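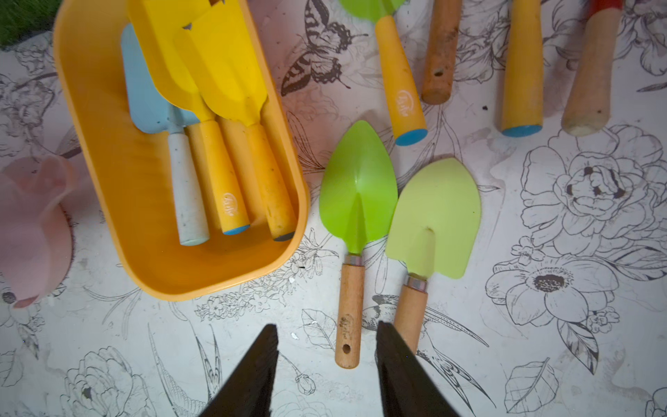 Can I use last year's potting compost again, or does it need to be thrown out? I have six big tubs on the patio that had tomatoes, petunias and one lot of potatoes in them, and they have been sitting outside all winter. It's 80 litre bags I would be buying to replace it and I don't drive, so I'd like to avoid it. I also want to start some lettuce and sweet peas in February. Can the same stuff be used for those?

Posted by Jade Lemieux, Narkent

Mahnaz Talebi

Old compost can go back into tubs if the plants that were in it were healthy, but use fresh for the lettuce and sweet peas.

What wears out is mainly the feed. Most multi-purpose bags have enough in them for the first few weeks, and after that you were relying on whatever you watered in. The other change is the texture. It sinks, goes fine and dusty, and either holds too much water at the bottom of the pot or dries into a block that water runs straight off. Both can be put right.

Tip each tub out onto a sheet or into a barrow and go through it with your hands. Take out the thick roots and the old stem bases. The thin hairy roots can stay, they rot down. Look for vine weevil grubs while you are at it. They are fat and cream coloured with a brown head, curled up like a letter C. Squash them or put them out on the bird table. If there are a lot of grubs in one tub I would not reuse that lot in pots at all. Spread it thinly on open ground somewhere the birds can get at it.

Then mix it. I do half old and half new for flowers, with a handful of grit or perlite if it feels heavy, and a general-purpose granular feed at whatever rate the box says. Don't guess the feed. For shrubs and anything staying in a pot for years I would use a soil-based compost and keep the old stuff out of it.

About your particular tubs:

The petunias: fine to reuse for almost anything, though I'd put something else in that tub this year.

The tomatoes: fine if they didn't have blight. Don't put tomatoes, peppers or aubergines back in it. It will do for courgettes, beans or bedding.

The potatoes: check very carefully for small ones left behind. They will come up through whatever you plant, and they can carry blight over. After that, treat it the same as the tomato compost.

Seeds are different. Old compost has weed seeds in it, and fungus gnat eggs too if you are unlucky, and seedlings are not strong enough to cope with much. Damping off is the usual trouble, where they fall over at soil level overnight. A small bag of seed compost is enough for a few trays of lettuce and the sweet peas. You could sow the sweet peas in kitchen roll tubes, stood upright in an ice cream tub with holes in the bottom.

Scrub the tubs before you refill them. Hot water and washing-up liquid will do. 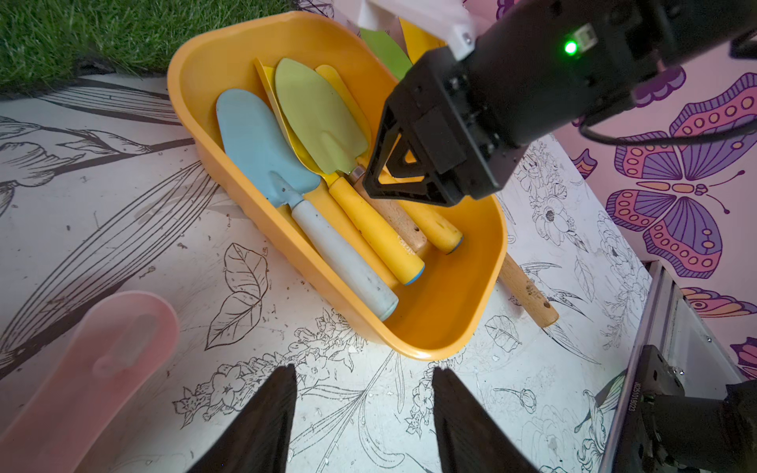 Small trowels in a yellow plastic tray

Tanner Gagnon

I just reuse it. Been doing it for years and never had a problem. Chuck some chicken pellets in and mix it up.

The only thing I'd say is let the rain get at it first. Ours had a white crust on top from too much tomato food and the beans didn't like it.

Murali Panicker

I agree with most of what Mahnaz has written. A few things to add from having a lot of pots and no garden.

You don't need to replace the compost in a big tub all the way down. Bedding plants don't root very deep in one summer. In my deep tubs I take off the top third, put that on the communal border, loosen what is left with a hand fork and top up with new. A tub I used to refill completely now takes 13 litres of new compost each spring, so a big bag goes a lot further. I wouldn't do it where the drainage has gone wrong. If the tub smells sour when you dig into it, or the bottom is grey and slimy, empty the whole thing and look at the holes. Roots block them, and so do slugs.

Compost that has dried out completely is a nuisance to get wet again. Watering from the top makes a puddle and then it all runs down the inside of the pot. Put it in a bucket, add warm water a bit at a time, leave it an hour and break it up. One drop of washing-up liquid in the water helps. With peat-free I have found this matters more. The surface can look bone dry when it is damp underneath, so push a finger in before you decide.

On brands, I have used Boychuk multi-purpose for 3 years and it is decent, if a bit twiggy. I sieve it for seeds. The Tetuvley one had bits of plastic in it and I went back to Boychuk. If you can't get bags home, ask whether your nearest garden centre delivers. The Trodora on the ring road does, though you have to ring them, it isn't on the website. The 512 bus stops outside as well, but I wouldn't fancy the walk at the other end with a bag on my shoulder.

Two things I would not reuse compost from: anything that had clubroot (cabbage family, swollen knobbly roots), and anything where the plant wilted and died for no reason you could find. Don't put the clubroot stuff on the garden or in the compost heap either. Our council won't take it in the green bin, so check with yours.

If you have some left over and nowhere to put it yet, fold it into the empty bags, peg the tops and keep them out of the sun. It keeps for a season like that. Mine lives behind the bins.

Comments

Jade Lemieux
Thank you all. I emptied the potato tub this morning and found a fair few little ones still in there, so I'm glad I looked. No grubs so far. Would it be all right to put strawberries in the tomato compost?

Mahnaz Talebi
I wouldn't. Strawberries can get verticillium wilt and so can tomatoes, so it's one of the pairings to avoid. Use the petunia tub for them and mix in plenty of new.

Aaliyah Poirier
Can I ask about growbags as well? I've got two from last summer that had cucumbers in.

Murali Panicker
Same rules. There isn't much depth in them so they are usually a solid mat of roots by autumn. I cut them open, shake out what I can and use it as mulch round the shrubs. You can also sow cut-and-come-again salad straight into the bag in spring if you fluff it up and feed it. It doesn't need much.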